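Come and help us teach the packing bench: two Bench Partners wanted at Ukummont

Packing room, day hours, full time or four days a week

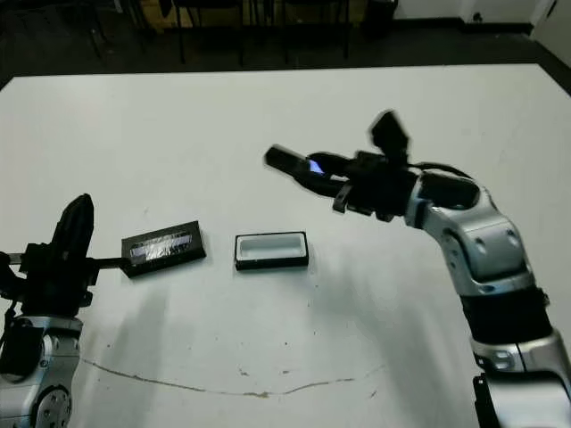 A bit about us

Ukummont packs and sends out small goods for other firms. If you have ever been given a pen, a watch strap or a pair of earrings in a box with a lid that fits nicely, there is a fair chance somebody in a room like ours put that lid on. We send out gift boxes, sample boxes and spare-part boxes, and our biggest customer, Flosum, takes 1,002 boxes in a normal day and rather more before the holidays. It is pleasant work in good company, but it is the same small movement of the wrists over and over again, and a good many of our packers have gone home with sore hands over the years.

That is why we started putting two-armed benches into the packing room last August. Each one is a plain white table with a robot arm at either side, and the job we have given them first is boxes and lids. They are slower than a person, they get stuck on things a child would manage, and they need someone beside them who knows what a properly packed box looks like. We would like that someone to be you.

What has changed for the people who work here

We think you should know this before you apply, as it is the first thing everyone asks at interview and quite right too.

When the first bench arrived, people were worried, and Taner Kurtuluş, who runs the packing room, spent a good deal of his first week drinking tea with one person after another and listening. What came out of those talks was written down and signed by the firm. No packer loses their place because of a bench. Anyone who moves across to bench work keeps their pay and gets the Bench Partner rate on top once they are trained. Anyone who would rather stay with hand packing may do so, and several have.

The days do feel different now. There is less lifting and less lidding, and more watching, fetching, checking and putting right. Some of us miss the chatter of the long table, where you could pack and talk for hours without looking up. At a bench you do have to look up. Sibel Kaplan packed by hand for years before she moved over, and she puts it like this: "My wrists are better and my head is more tired. I had to learn to stop helping it too early. You see the lid going on crooked and your hand is halfway there before you know it."

We have tried to answer that with shorter turns. Nobody sits with a bench for more than two hours before changing to something else, and the breaks are proper breaks, away from the room.

What you would be doing

Setting out boxes and lids at the start of a run, and clearing the table at the end of it.

Guiding the arms by hand through a new kind of box, so that they have good examples to learn from. A new box usually takes 300 goes before we let a bench try it alone. You will not do them all yourself, and certainly not in one day!

Watching a run and stopping it when something is wrong: a lid held at a bad angle, a box that has slid out of reach, a finger closing on nothing.

Writing a short note each time you stop a run. Two lines in plain words will do. Ildikó Szalai, who looks after the software, reads every one of them, and she would much sooner have "lid caught on the near corner again" than something that sounds clever.

Checking finished boxes by eye and by hand before they go to dispatch.

Helping with hand packing when it is busy, like everyone else here, office included.

Who we are looking for

You do not need to know anything about robots. Of the people who work at the benches now, only one had ever touched one before, and that was a toy. What helps far more is having done careful work with your hands, whether in a packing room, a kitchen, a sewing room, a care home, a garage or your own house with small children in it.

You should be patient, and happy to say out loud when something does not look right, even if the person you are saying it to has a degree in it. You should be able to read and write short notes in English. Spelling does not matter to us in the least. The benches can be set up for sitting or standing, so please tell us what suits you. Both left-handed and right-handed people are very welcome.

Training

Your first two weeks are spent mostly beside Yiğit Kılıçarslan, who trains all our new starters and has a gift for explaining a thing a fifth time as kindly as the first. You will learn the stop buttons before anything else, then how to clear a table safely, then how to guide the arms. After that you share a bench with an experienced partner until you both feel you are ready. For some people that is a month, for others it is longer, and we have never hurried anyone.

Pay and the rest of it

You start on the packer's rate and move up to the Bench Partner rate, which is 237 a month more on full-time hours, on the day you finish your training. There is paid leave, a hot lunch, and a bus from the McIntyre roundabout that stops at our gate. We also put 497 a year aside for each person to spend on a course of their choosing, and it need not have anything to do with work. Last year's included bread baking, bookkeeping and beginners' Hungarian.

How to apply

Write to Tuấn Thái in the front office, or drop a letter in at the gate. A page is plenty. Tell us what you have done with your hands, at work or otherwise, and which hours would suit you. If you have a CV, send it along, and if you haven't, please apply all the same.

We will ask you in for a morning. You will meet the team, try guiding the arms for a little while with Yiğit next to you, pack a few boxes the old way and stay for lunch – and you will be paid for your time whether or not we offer you the job.

Please get your letter to us by Apr 20, 2021. Everyone who writes will get a reply from Tuấn.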